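Laundry in a carpeted room: tips for a small flat

Home > Household > Washing and drying

Plenty of flats have no utility room, and the washing ends up being done in a room with a carpet, a desk and not much else. It can be managed well enough if a few habits are kept up. The notes below cover the basket, the floor around it, the cabinet where the small things go, and the towels.

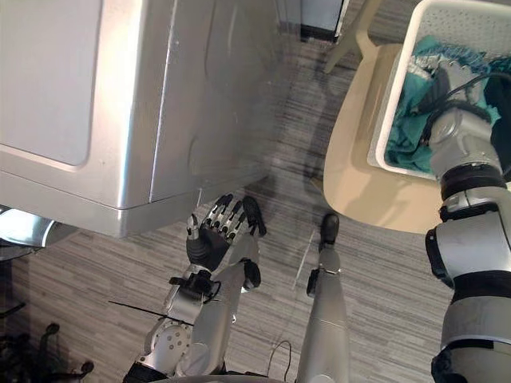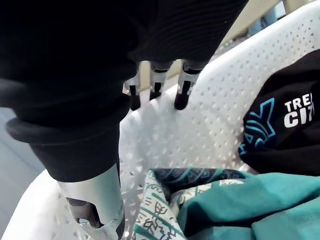
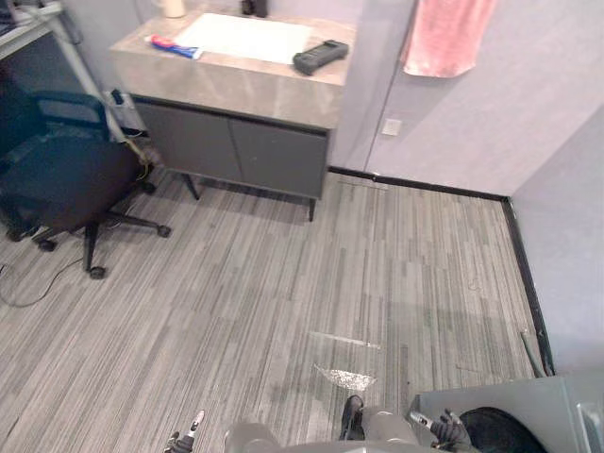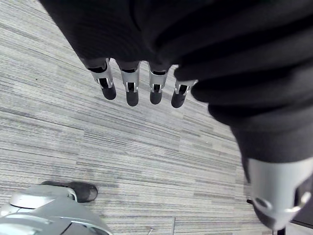 The basket

Buy a plastic basket with holes in the sides. Solid tubs hold damp, and a towel left at the bottom of one overnight will smell by morning. A basket with small round holes lets air in but does not let socks through, which the wide-slatted kind will do. The fabric hampers with lids look tidier in a bedroom but take longer to dry out if anything wet goes in them.

Wipe the inside of the basket once a fortnight. Lint collects in the holes and goes grey. A soft washing-up brush and warm water with a little washing-up liquid will shift it. Rinse under the shower, shake it, and stand it upside down on an old towel until dry. Do not use scouring powder on white plastic. It leaves fine scratches and the dirt sits in them.

If the same basket is used for dirty clothes and clean ones, wipe it in between. Two baskets are better if there is room. Ours stack when empty, one inside the other, so they take no more floor than one.

Do not fill a basket above the rim. Clothes fall off on the way across the room, and small things roll under furniture.

Sorting before you load

Sort into darks, lights and towels. In a small household you may only get a full load of one of these in a week, and the rest can wait. Washing towels on their own is worth doing. They shed fluff on to everything else, and they need a longer spin.

Turn out pockets. Tissues are the worst for mess and coins the worst for noise. Do up zips, undo buttons. Turn dark jeans and printed T-shirts inside out. Tie drawstrings in a loose bow or they come out of the waistband and have to be threaded back with a safety pin.

Shirts should be unfolded and shaken before they go in. A rolled-up sleeve stays rolled up through the whole wash, and the crease inside it is not clean when it comes out.

Loading

Put the basket down close to the door of the machine before you open it, on the side away from the hinge. Then things only have to travel a hand's width. Kneel or sit on a low stool. Bending from the waist is what makes people's backs ache on laundry day.

Drop items in one at a time, loosely. You should be able to fit your hand in flat on top of the load with the drum full. Sheets and duvet covers go in first, opened out, with smaller things after them. Pillowcases and socks have a way of ending up inside a duvet cover, so button or popper it shut beforehand.

Check the rubber seal of a front loader before closing the door. Socks get caught in the fold. While you are there, run a dry cloth round it. Black spots on the seal can be treated with a cloth soaked in white vinegar, left for an hour and wiped off, but test a bit first and read the handbook, as some makers advise against vinegar.

Looking after the carpet

Carpet near a washing machine needs more thought than a tiled floor. Put down a rubber-backed mat when unloading anything heavy and wet, and take it up again when you have finished. A mat left down permanently traps damp and you will not know until you lift it.

Pull the machine forward twice a year and feel the carpet behind. If it is damp, turn the water off at the valve and look at the hose connections. A hose washer costs very little and takes ten minutes to change. Machines are heavy, and dragging one across carpet will leave a ruck in it, so have someone help you walk it forward one corner at a time.

Liquid detergent on carpet is a nuisance. Scrape up as much as you can with a spoon, blot with a dry cloth, then blot with a cloth wrung out in cold water. Carry on with fresh cold water until no more suds come up. Adding more soap makes it worse, and any left in the pile will attract dirt and leave a dark patch in a few weeks. Powder is easier. Let it lie, keep it dry, and vacuum it.

Lint shows more on a plain carpet than on a streaky or flecked one. Vacuum after sorting. For fluff that has worked into the pile, a rubber glove rubbed in one direction brings it up in rolls.

Office chairs and laundry do not mix. Push the chair under the desk first and check the castors for threads afterwards. Threads wind round the axle and the wheel stops turning. Tip the chair over, pull the castor out of its socket (most of them just pull), and cut the threads away with small scissors.

The cabinet top

A cabinet with a hard top in the same room gets used for everything. Toothpaste, remote controls, paper, things out of pockets. Clear it before folding, or fold somewhere else. Toothpaste is the main one to watch. A cap that is not screwed down will leave a smear on a dark shirt, and it dries white.

To get toothpaste off fabric, scrape off the lump with a blunt knife, dab from the back with a damp cloth, and wash as normal. Whitening kinds may take the colour out of darker fabric, so do it soon.

Keep a small dish for what comes out of pockets. Ikechukwu Nwankwo wrote in to say he uses an old soap dish, and empties it when the wash is finished. Anything left in it for a month goes in the bin.

Paper should not be kept on a surface where damp washing is put down. It cockles, and printed sheets may mark the clothes. Move it to the desk.

A cabinet on legs is easier to live with than one that sits flat on the floor. You can get a vacuum nozzle underneath and see whether a sock has gone under. If yours sits flat, pull it out when you do the machine.

For marble-patterned tops, find out what you have before using anything strong. Real marble is damaged by vinegar and lemon. A printed top will stand most mild cleaners but not scouring pads. If you do not know, use warm water with a drop of washing-up liquid and dry it with a cloth.

Towels

Hang towels fully open. Folded in half over a rail they take nearly twice as long to dry, and the inside of the fold goes sour. Leave a gap between the towel and the wall if you can, particularly on an outside wall in winter.

Keep them well away from any heater, and do not hang them over sockets.

Wash bath towels after three or four uses. Coloured towels, pinks and reds above all, should be washed apart for the first few washes. Somtochukwu Bashir asked how to tell when it is safe to put a new one in with other things. Wet a corner, press it in a white cloth, and leave it for five minutes. If the cloth stays white it can go in with other colours.

Use less softener than the cap suggests, or none. It coats the loops and the towel stops taking up water. Towels that have gone stiff can be brought back with one wash with no detergent and half a cup of white vinegar in the drawer, followed by a good shake. The same warning about the handbook applies.

Folding and putting away

Fold as you empty the basket, not afterwards. A heap of clean clothes left overnight will crease. Start with the large items, as they make the basket look emptier and you are more likely to finish. Leave socks to the end and pair them all together.

Make sure everything is dry before it goes in a drawer. Waistbands, hoods and pocket linings dry last. Press them between your fingers. If they feel cold they are still damp, and should have another hour on the airer with a window open.

Odd socks go in a bag on the back of the door. Go through it in September, when the thicker ones come out, and throw away any still without a partner.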